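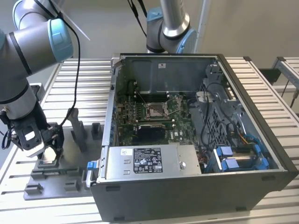

Re: Office desktops shutting off under load, then fine for hours

gruvbridge_it
We have 32 small form factor desktops at the Gruvbridge office. Since March, four of them cut out with no bluescreen and no dump. Event log only has Kernel-Power 41. Temps at the last log entry are normal, CPU in the low 60s. Memory passed overnight. Same image on all of them. Any ideas before I start ordering boards?

tallow
Kernel-Power 41 only tells you the machine went down without a clean shutdown. Start with the power supply. How old are they, and what are they plugged into?

gruvbridge_it
Bought refurbished from Verska, so age unknown. Each desk has a Suvwood power board, two monitors and the desktop on it.

s_geum
Swap a supply from a good machine into a bad one and wait. If the fault moves, you have your answer. Costs nothing.
- Sang-wook Geum

harrowgate9
I'd look at dust first. Blow out the heatsink and redo the thermal paste. Nine times out of ten it's heat.

tallow
He posted the temps. A CPU in the low 60s isn't tripping anything. New paste won't hurt, but it won't fix this.

harrowgate9
CPU temp isn't VRM temp, and most office boards don't report VRM temp at all. A clogged front intake starves the VRM as well.

s_geum
Fair point on the VRM. I'd still do the swap first, as it takes ten minutes a machine. Check the colour and shape of the capacitor tops near the CPU socket while the cover is off. Any bulge, bin the board.

gruvbridge_it
Swapped two supplies on Thursday. Caps look flat on all four boards. Cleaned the intakes on the other two so I can compare.

amanzano
Had the same thing at Yeom with a batch of refurbs. The supplies read fine on a cheap tester, which puts almost no load on them. Put a meter on the 12 V line during a stress run - ours sagged to 11.2 and the board dropped out. ATX allows five percent, so anything under 11.4 is out of spec.
Aurelio

gruvbridge_it
Fault moved with the supply on one pair. The other pair hasn't crashed in either position. Both cleaned machines have crashed again.

tallow
So not dust.

harrowgate9
Not dust on those two. One pair is still unexplained.

amanzano
Reseat the 24-pin on the quiet pair and leave them running for 30 days before you call it. Could be that unplugging everything fixed a poor contact.

We use cookies to keep you logged in and to measure traffic. By continuing to browse you accept our cookie policy. Accept | Manage settings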